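3.2 Installation and daily care of the cell

The extraction cell at Etorent was built on a table of aluminum profiles which was already in the room, and this decided many things later. The profiles give a slot wherever we need one, so the arm, the fixtures and the stops for the computer case can be moved in a few minutes. The same freedom is also the weak side of the table. In May we found that a stop had moved by 2 mm in one week and no alarm was given. After this we marked the position of each stop with paint on the profile, and the operator compares the marks before the first case of the day.

The case lies on its side with the panel removed, and it is pushed by hand against the stops. We do not clamp it. In the first version we had two clamps from Kuvby, but the thin sheet metal bent under them and the board came out of level. The fixture plate for the removed parts stands beside the case (Figure 7). It was 3D printed in our laboratory and is fixed on the table separately, so that a printed holder which breaks can be replaced without teaching the arm again.

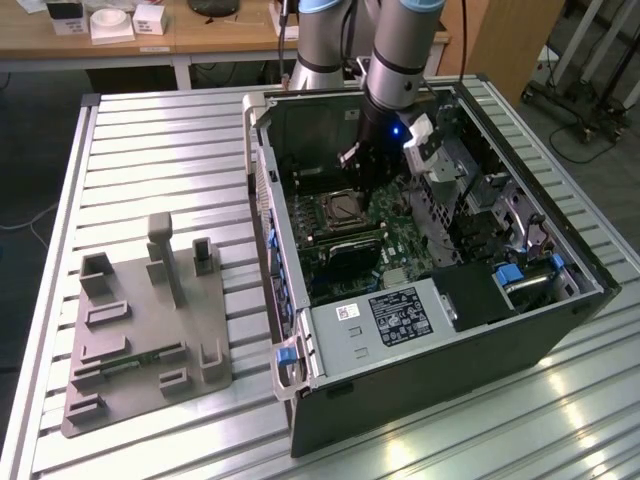 Vol. 7, No. 2 102

Figure 7. The extraction cell. The arm holds the gripper over the open case; the gray printed fixture plate is on the left.

Calibration is done in three steps. First, the tool center point is measured with a steel pin held in the fingers. The pin is brought to a fixed cone on the table from four directions, and if the spread is more than 0.3 mm the fingers are taken off, cleaned and mounted again. Second, the wrist camera is calibrated against a printed board of squares. Third, the arm goes to two screws on the motherboard and the offset of the case is calculated from them. Only the third step is repeated for every case. The first and the second are done weekly, or after any collision, also when the collision looked harmless.

We recommend to check the base of the arm in the same weekly round. The mounting plate sits on a wide profile, and its screws lose some of their torque when the arm is accelerated many times in the same direction. We tighten them crosswise with a torque wrench and write the value before tightening in the cell log. The value before is the useful one – it shows how fast the joint becomes loose.
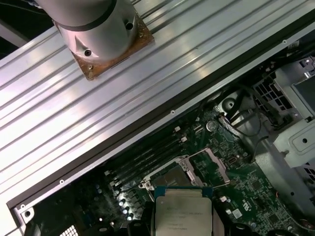 The order of work at the socket is fixed. The lever is released, the load plate is opened, and then the fingers come down on both sides of the processor and close with low force. The operator must not place a hand in the case between these steps, even if the arm seems to stand still, as the program waits there for the force sensor to settle. The fingers close on the edge of the processor and stay away from the contacts in the socket. For this reason the height of the fingers is the most sensitive value in the whole program, and it is stored separately for each board type in the Vurnis configuration file.

When a new board type arrives, the height is taught by hand. The operator jogs the arm in small steps, looks at the camera image and also directly from the side with a lamp. We tried to take the height from the manufacturer's drawings, but the boards delivered by Baysal had different mounting posts under them, and the drawing helped us little. Teaching a new type takes an experienced person less than one hour.

Residues on top of the processor need attention too. Thermal paste goes to the fingers sooner or later, and then the grip becomes uncertain. The fingers are wiped with alcohol at every change of operator, and the cloth is looked at for gray traces. A thermal pad leaves less behind, but its edge can hang over and come between finger and processor, so the operator trims it before the case is released to the arm.
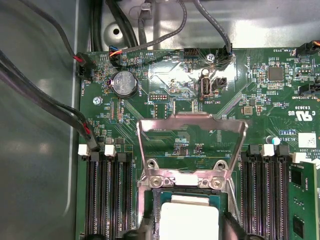

Cables were the most frequent reason for a stop of the cell. In the log of 642 cases, most of the stops which needed a person came from a cable that had moved into the approach path after the case was turned on its side. We now hold the loose bundles to the wall of the case with a soft strap before loading. Where a connector must be unplugged, the operator does it and puts a check mark on the case sheet. The arm never pulls on a connector in our cell, although the gripper would be strong enough for it.

The joints of the gripper are inspected monthly. Each bolt on the finger links is turned lightly with a key, by hand, to feel if it is loose. A little play at the fingertip was found twice, and both times the cause was a bolt and the pivot was in good condition. The fingertip pads are exchanged in pairs – a new pad against an old one makes the processor tilt when it is lifted. After the exchange the first calibration step must be repeated. 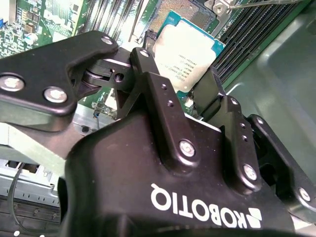
Yatziri Medrano

If the processor tilts during lifting, the program stops and keeps the grip force. It is not permitted to open the fingers at this point, because the processor could fall on the contact field. The operator lowers the arm by jogging until the processor rests again, opens the fingers, and starts the sequence from the camera step. This recovery was practiced by all operators with a scrap board before they worked alone. A printed copy of the procedure is kept at the cell, and changes to it are signed by Nurhan Yüksel and by the operator who proposed them.

Related items
Kahraman O. Locating screws on used motherboards with a wrist camera
Mayrhofer R., Akanda K. Wear of fingertip pads in repeated gripping of flat parts
Yüksel N. Cell logs as a maintenance tool: notes from Etorent
Recent: August 2026, contents of this issue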